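Handheld Gripper Recording: Rules and Good Practice FAQ

These are the answers we give most often to people recording household tasks for the Pernent project at our Cladusside and Prallthorpe sites. They go with the Recording Rules, which you should read first.

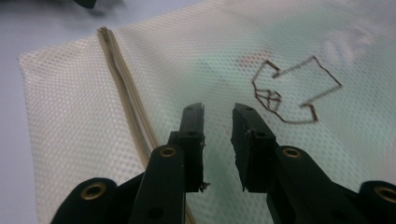
If an answer on this page and the Recording Rules disagree, follow the Recording Rules and tell your site desk.

Who do the rules apply to?

Anyone who picks up a gripper, sets out a task or checks recordings. They apply in the same way to staff, agency workers and people recording at home. Visitors may watch but may not record.

Do I need training before my first session?

Yes. You need to finish the short course and make 2 practice recordings that a checker has passed. If you have not recorded for three months, you do one more practice recording before going back to normal work.

What do I check before I start?

Wipe the camera lens with the cloth from the kit. Open and close the fingers fully a few times and make sure both move freely. Look at the finger pads and the fixings. Check that the battery shows at least half. Write the gripper's number on your session sheet.

The finger pads look worn. Can I carry on?

Light scuffing is fine. If a pad is loose, split or has lost its grip on a plain cotton cloth, stop and swap the gripper. Put a red tag on the old one and leave it on the repairs shelf. Please don't glue or tape pads yourself. A home-made repair changes how the finger closes, and the recordings no longer match the rest of the set.

How fast should I move?

At a steady pace, a bit slower than you would with your own hands. Avoid jerks and quick turns of the wrist. If you need to think, hold the gripper still.

Can I use my free hand?

Only if the task card says so. Some cloth and bag tasks are marked "two hands" and need a gripper in each. On a one-gripper task, keep your other hand well back from the work.

Are there special rules for soft items such as laundry bags, towels and clothing?

A few. Lay the item out in a new position for each recording, and don't smooth it out unless smoothing is the task. Take hold of the fabric itself where you can. For zips, grip the pull if there is one and draw along the line of the zip, not across it. Netting can catch on the fingers, so open them fully before you lift away. If it does catch, stop the recording and free it by hand.

What if I drop something or miss a grasp?

Carry on and try again, up to three times. A missed grasp followed by a good one is a valid recording. If the item falls on the floor, end the recording and mark it "dropped". Do not delete it.

What must not appear in a recording?

Faces, post, bank cards, medicine labels, phone or computer screens, and anything showing a home address. Children must be out of the room. Clear the area before you begin, and look for mirrors and shiny surfaces as well.

I noticed something private after I finished. What now?

Mark the recording "hold" before you upload it and fill in form 106. If it has already gone up, ring the site desk the same day with the recording number. Held recordings are kept apart and are not used until a checker has looked at them.

Can I use my own belongings?

Yes, if you are recording at home and are happy for them to be seen. Avoid anything sharp, hot, breakable or of value to you. We do not pay for damage to personal items. At the sites, use only the stock in the task boxes.

How long can I record for?

No more than 40 minutes without a break of at least ten. The gripper is light, but holding it out in front of you is tiring. If your wrist or shoulder hurts, stop for the day and report it.

How are recordings checked?

A checker watches a share of each person's work. In July, checkers looked at 797 recordings and sent back 428. The usual causes were a dirty lens and starting with the fingers closed. You will get a note with each one sent back.

Where do I return the kit?

To the desk you collected it from. Kits for home recording can also go back to the Escobedo store, which is open until 5.30pm. Put the battery in its own pouch, and include the session sheet.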